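Threads Unread Tags Members Log in

Nomside Help > Home Workshop > Fasteners

Posted in November by Martim Coelho

Do I really need threadlocker on every small bolt? The Tostus leaflet says yes, and Tostus sells threadlocker, so forgive me for wondering. I have 17 little M3s on a camera slider and one keeps backing out.

Ngan-ling Peng
Every one? No. Use a drop of medium on the ones that take vibration, going metal into metal. Clean off the oil first or you're wasting it. Keep it away from plastic, some kinds crack. I'd also check that the loose one isn't just too short. Five turns of thread is what I like to see.
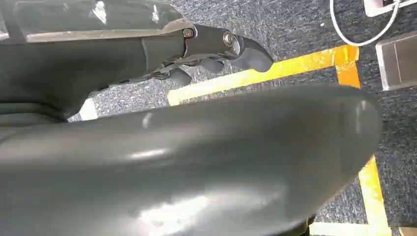
Hex-head bolt with a dull brassy finish, on a dark bracket.

Belmiro Nogueira
never used the stuff in 15 years, just tighten it

Henrique Cardoso
"Just tighten it" is how you strip an M3. Medium grade, let it cure overnight, and don't believe the 5 minute claim on the bottle.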